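Ok so spent the afternoon at the Fotulo open day. Posting in pieces bc my phone is at 15 percent and I still have to get home. Thread, sorry in advance

Fotulo, if you missed my last ramble, is the small outfit that does gripper work out on Vultside. They open the doors once a year. 149 people on the sign-up list according to the guy at the desk, and I believe it, the line was down the stairs when I got there

First room: talk. Slides. Couldn't hear half of it, fan was going. The main thing I got was they want the arm to learn from people doing the job by hand. So you hold the gripper yourself, do the thing, it records, and the arm gets trained on that later

Which sounds like nothing until you try it. More on that in a sec

Second room had the Buleck arm going. Big crowd, kids at the front. Job was sorting spoons and pens into two trays. Slow. Like really slow. Then it got one pen at a bad angle and just sort of hovered there thinking about it. People clapped when it let go. I clapped too

Asked what happens when it drops one. Answer: a person picks it up and it starts over. Fair enough

(Coffee was free. Coffee was also bad. Moving on)

Ok the hand-held stuff. This was upstairs and way less crowded which is crazy to me, it was the best part of the day. You get a gripper in each hand, you squeeze, the jaws close. They give you small annoying objects and a box and you go

I figured I'd be good at it. I pick up small things all day at work!! Nope. Took me 7 tries to get hold of one key ring and carry it across without losing it. The woman after me did it on her second. No comment
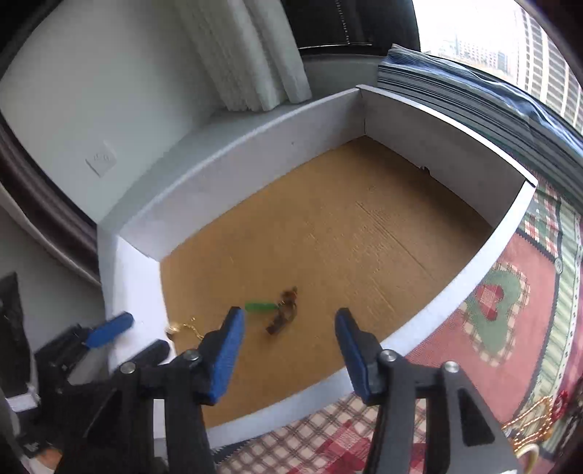
keychain duty. green tag, tangle of metal, and that skinny gold chain going off to the left. the chain is the evil part

Reason it's so hard: you think you have it and what you have is the tag. Everything else swings. Or you pinch the metal bit and the chain drags along the bottom and catches on stuff. With fingers you'd just scoop the whole thing and not think about it

The blue rubber pads help a ton. They let us try a pair of jaws without any and I couldn't hold a thing, it all shot out sideways. Staff were very calm about chasing stuff under the chairs

Somebody asked why a cardboard floor and not a nice flat table. They said the arm needs to see all kinds of surfaces or it gets picky. Rugs, boxes, shelves, whatever. Made sense to me

They do the same grab over and over. One of the staff said she'd logged 183 that week, just keychains. Her thumb was taped up. I asked if it gets boring and she said the first hour does and then you kind of zone out, like knitting

Also asked about Rizvi, the software side, since I keep seeing that name in the job ads. As far as I could follow, it's what takes the recordings and throws out the bad ones. So probably all of mine lol

What counts as bad: hands going too fast, jaws out of view, stopping halfway to talk. I did all of those in teh first minute. You're supposed to move like you're underwater. Nobody in my family has ever moved like that

Question I didn't get a real answer to: how many of these does it take before the arm can do a keychain it hasn't seen before. "A lot" and "depends on the keychain." Went back later and asked a different person, same answer almost word for word

And no, they did not have the arm do the keychain. I asked. They said maybe next year. Spoons and pens only for now. I kind of respect them for not faking it

Things I'd change. More room by the arm, short people had no shot. A sign saying the good stuff is upstairs, I only found it looking for the bathroom. And put the talk at the end, I had way better questions after I'd tried it

Things I'd keep. Letting people touch the gear. The staff not making you feel dumb. The kid who got to hit the stop button, huge moment for him, his mom filmed the whole thing

For whoever asked in replies: free, no age limit that I saw, stairs only so call ahead if that's a problem. Parking on Vultside is awful, take the bus. I had to run for mine and left my umbrella somewhere in that buidling

7 percent now. If I stop answering that's why. Will put up the rest of my notes on the arm tonight, have to type them out bc I wrote them on the back of the bus schedule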